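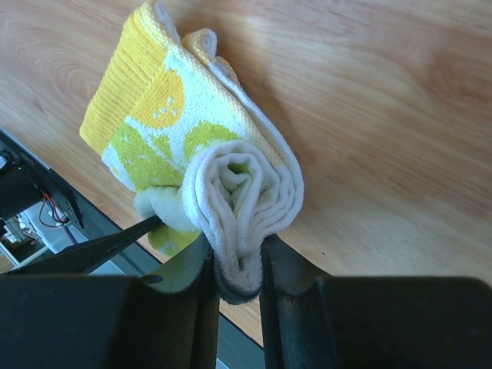

**Figure 3.** Small patterned terry towel, partly folded and partly rolled, on a wooden tabletop.

### 4.2 Does rolling save space?

Household advice has long held that rolled towels take up less room than folded ones. We doubt it. The claim is repeated in the leaflets that Jarnidura packs with its drawer dividers and in the Duggan guide to small kitchens, and neither source says how the towels were measured, or how tightly they were rolled.

Part of the trouble lies in the words. "Rolled" and "folded" are treated as two clean states, but a good deal of household linen sits somewhere between them. The towel in Figure 3 has a thick bundle with layered edges that curve round in an uneven spiral, while the printed face beside it lies flat. A coder has to put such a towel in one column or the other. Of the 80 towels in the Naltska sample, our two coders agreed on the label for only 58, and most of the disputes concerned small terry pieces with a woven hem. The hem is a different weave from the looped cloth and may well bend differently; we did not test this.

Drawer depth was no kinder to the usual claim. Among the 58 agreed cases, 46 were labelled rolled, which leaves a folded group too small to lean on. The rolled towels did stand up better in a shallow drawer. They also left gaps between them, and any saving depends on whether those gaps are counted — the Jarnon method ignores them, and we can find no good reason why it should.

A softer version of the claim is that rolling lets people see the pattern and so find the right towel sooner. That may hold for large prints. With a small towel, the roll can hide part of the very pattern it is meant to show, as it does with one of the green patches in Figure 3. We would want timed searches before saying more, and the 75 householders who answered our form were asked only what they preferred.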